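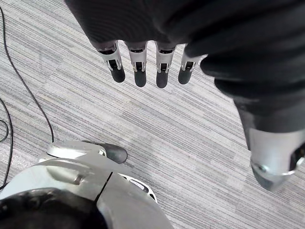
It still can't tell a full satchel from an empty one until it has picked it up, one of the mailroom staff at Fatimer said when asked how the new arrangement was going. She has sorted internal mail in the Cuvgate office since the building opened, and she would like the thing to be judged on the sorting.

Fatimer handles paperwork for other companies: insurance claims, lease renewals, the occasional carton of old payroll records that somebody has to go through by hand. Its Cuvgate floor employs ten people in mail and records. In July the company finished the first part of a trial in which two humanoid robots share the floor with them, fetching satchels, moving archive boxes and carrying mail between the sorting benches and the offices.

The robots are leased from Hodoroagă and run on a scheduling program called Clirkeo. Staff use the program's name for the machines as well, so that "Clirkeo's got it" can mean a job has been assigned, or picked up, or left halfway down the corridor.

Management's case for the trial was injuries. Archive boxes are heavy and the bottom shelves are low, and the records team had a long run of sore backs and modified duties. A supervisor who helped write the proposal said the company had looked at conveyors and powered trolleys first. Both needed changes to the floor that the landlord wouldn't approve. A machine with arms and legs could, at least on paper, use the aisles as they were.

Some changes were needed anyway. Satchels used to be closed with string; they now have a stiff handle the fingers can close on. Labels moved from the lid of each box to the end. Chairs have to be pushed in, and bags can't be left beside desks. Several people mentioned the bags before they mentioned anything else. One man in records has kept his backpack under his desk for years and now has to walk to a locker at the other end of the building for his lunch.

The work itself has been split up in ways the original plan didn't describe. The robots were meant to do the lifting and the staff were meant to do the checking. In practice there is a third kind of work, which everyone calls minding. Someone has to clear a failed pickup, straighten a box that has been put down crooked, look over the hands and the fabric coverings before a shift, and enter a note in Clirkeo when a job doesn't finish. Minding was not in anyone's job description when the trial began.

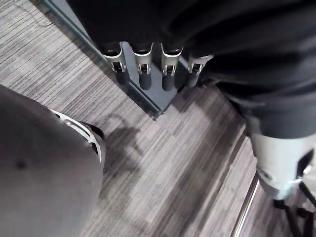 The minder's job rotates across two shifts, and opinions on it are divided. The younger staff tend to like it. It gets them away from the bench and comes with training that Hodoroagă provides on site. Others find it duller than the lifting. You stand there, a records clerk said, and you wait for it to need you, and you can't start anything else while you're waiting.

There's also the matter of pay. Fatimer treats minding as part of the existing classification. The staff delegate argues that it is technical work and should be graded that way, and has asked for the question to be settled before the trial is extended. The company's written answer was that grading would be reviewed "once the scope of the role is clear." The delegate's view is that the scope is clear enough to the people doing it.

No one has been laid off. Fatimer has said that positions are guaranteed for the length of the trial, and that a vacancy left by a retirement in the spring would be filled. It hasn't been yet. The remaining staff cover the hours between them, and some read more into this than the company says they should.

On injuries, the supervisor was careful. Three months is too short to say much, in his opinion, and the team also got new step stools and a proper lifting course in the same period. Fewer people have asked for modified duties. He wouldn't credit the robots with that on his own authority.

The pace of the floor has certainly changed. The mail run used to be done by whoever had a free hand, and it doubled as a way of finding out what was going on. People on the office side would mention that a big batch was coming, or that a client had changed its mind. When the robots took over most of the run, that talk dried up, and twice the sorting benches were caught short by deliveries the offices had known of for days. The afternoon run has since gone back to being done on foot, by a person.

Fatimer will decide on an extension when the lease comes up for renewal. In the meantime the records team has asked for one more locker bank, closer to the desks, and has been told it's in the budget.

*August 2023*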